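Evholm Folding Table, 46 inch, medium brown
Reviewed by Rania Semaan
September 18, 2024

I folded laundry on a bed for most of my adult life. The bed is a terrible place to fold laundry. It's soft, it's too low, and it comes with a built-in deadline, so that at eleven at night you either finish the job or move the whole heap to a chair and call it tomorrow's problem. The chair in our bedroom hasn't been sat in since we bought it. I believe it's comfortable.

So when the back problems started, and the physical therapist asked me what I did all day that involved bending over something at thigh height, I had an answer ready, and the answer cost me more than I wanted to pay. The Evholm is a wooden table sold for laundry rooms. It is, when you strip away the product page, a table. Evholm would like you to think of it as a "garment station." I have tried calling it that at home and been asked to stop.

What you get

A tabletop 46 inches long and 27 inches deep, four legs, a bag of hardware, and an instruction sheet drawn by someone who has seen a table but was working from memory. The legs come in a separate box. Mine came on a separate day too, which gave me time to lean the top against the hallway wall and admire it every time I squeezed past with a basket.

Assembly took me most of an evening. The bolts go in at a slight angle if you let them, and I let one of them. My neighbor Gerrit Nijs, who owns every clamp ever made and is looking for reasons to use them, came over and straightened it out. If you don't have a Gerrit, tighten everything by hand first, go around twice, and only then get the wrench involved. Step four of the instructions shows the wrench before the bolts. Ignore step four.

The finish

This is the part I expected to complain about and can't. The top is a warm medium brown with fine grain running the long way, lighter honey-colored streaks next to darker ones. It looks like wood because it is wood. The other table I considered, the Wisier, is white and wipeable and has all the charm of a dental tray. I went to look at one in the Dolen showroom and folded my own scarf on it while the salesman pretended to be busy. The scarf slid off. I took that as advice.

On the Evholm, cotton and denim stay put. There's enough grip in the surface that you can smooth a pant leg with the flat of your hand without the whole thing shooting toward the dryer, yet I haven't had a sweater snag. Slippery things are still slippery. I own one satin blouse and it has been to the floor more often than the cat has.

Evholm says the top comes ready to use, then sells you a care kit on the same page, which I consider a mixed message. I skipped their kit and used a can of Oláh furniture oil I already had. One thin coat in February, wiped off properly, left overnight. No smell on the clothes afterward, and no marks. I would not stand a leaky detergent bottle on it. I did stand a leaky detergent bottle on it, and there's a pale ring near the back left corner that I cover with the sock basket.

Height

Buy it for this. The top comes to the bottom of my hip bones, and I can fold a full load standing up straight, like a person in a catalog. My sister-in-law Soledad Cantero is a good deal taller than I am and found it low. There's a set of leg extenders available, sold separately, of course. She tried the table with the extenders at her place and reports that it wobbles a bit more but her shoulders are happier. Without them, on a flat floor, it's steady enough to lean on.

I don't have a flat floor. Our house was built in 1916 and the laundry room was added later by somebody who seems to have been in a hurry. A folded piece of cardboard under the right front leg fixed that. At this price I think adjustable feet would have been a nice gesture — the Wisier has them, and I hate giving the Wisier credit for anything.

How it does with different things

T-shirts: fine. You could fold a T-shirt on a cereal box. I don't know why reviews always start with T-shirts. The 27 inches of depth is plenty for a shirt laid out with its sleeves spread, and there's room left over for the finished pile, provided you don't let the pile get ideas.

Towels: bath towels fit if you fold them in half the long way in the air first and then put them down. The really big beach ones hang over both ends, and you get to practice your balance.

Fitted sheets: no. I don't blame the table. I have watched all the same videos you have. Viktória Szilágyi, a friend from work, says she can do it and has offered to come over and show me, and I've been putting her off because I'm not ready to find out that it's me. My fitted sheets are rolled up and put in the closet behind the flat ones, where they can think about what they've done.

Jeans: this is what won me over, and it surprised me, given that I had never thought of jeans as a problem. On the bed I used to fold them in half, in half again, and shove. They came out of the drawer with a diagonal crease across each knee and a lump where the waistband had rolled over. On a table long enough to take the whole leg you can do it in the right order. Lay them down with one leg over the other so that a back pocket faces you. Get the waistband end and the hem end pulled out gently until the strip lies straight. The bottom edge will always slant, because jeans are wider at the top than at the bottom, and no amount of tugging will turn them into a rectangle. I spent a while tugging. Leave it. Smooth from the seat toward the ankle, then bring the hem up toward the waistband and fold once more.

Two things to watch. The waistband likes to bunch up, especially on older pairs where the denim has gone soft, and if you don't flatten it at this stage you'll feel it in the stack. And tuck the crotch seam in before the first crosswise fold, or you'll have a little denim triangle poking out of the side of every pair. Some people like the triangle. I have no quarrel with them, but I don't want it in my drawer.

With this method I get 6 pairs in the drawer that used to hold four and an argument. They stand on their edges, so you can see which pair is which without digging. My light blue ones have faded to nearly white along the creases, and I can't blame the new fold for it. They had years on the bed before this. If you care about that kind of thing, shift the fold line a little from wash to wash.

What I don't like

The price, to start with. I'm not going to print it, because it has changed every time I've looked. Wait for a sale. There will be a sale.

There is no shelf. There's a space under the table exactly the size and shape of a shelf, with crosspieces at the ends that look as if they're waiting for one, and then nothing. You can buy a shelf. I put two baskets on the floor there and resent them mildly.

The front edge is sharper than it should be. It's a clean, square edge and it looks very good, and I have walked my hip into the corner of it more than once while carrying something I couldn't see over. I took the corners down a little with fine sandpaper and touched them up with the Oláh. This probably voids something.

And a table in a laundry room fills up. I should have seen this coming, having lived with tables before. Within a week it held the mail, a bike pump, a bag of clothespins and a jar of buttons belonging to no garment we own. Clearing it off before I can fold anything is now step one, and some evenings it's the last step too. Evholm can't be held responsible for this, though I notice their product photos don't show any mail.

Should you get one

If you fold one load a week for yourself, no. Use the kitchen table like a sensible person and wipe the jam off first. If you live with three other people who all seem to change clothes at lunch, and your lower back has begun sending you messages, then yes, this or something close to it. Measure your wall first. Forty-six inches is longer in a laundry room than it is on a website, and mine cleared the dryer door by the thickness of a magazine.

My friend Etelka Dudás asked whether a plain secondhand desk wouldn't do the same thing for a fraction of the money. Probably it would, if you could find one this height, and this long, with a top that isn't covered in somebody's initials. She's now looking for one. She has been looking since spring.

I'd give it four stars out of five. It would be four and a half with a shelf, and I'd take back what I said about the instructions if they'd draw me a new step four. The bedroom chair, meanwhile, is free of laundry for the first time in memory. My husband has started putting his coat on it.
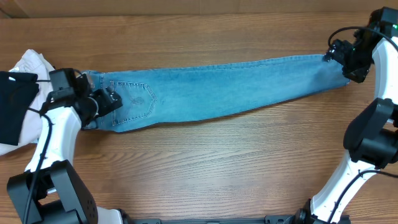 Light blue jeans laid lengthwise along the grain, waistband at the left, not folded crosswise.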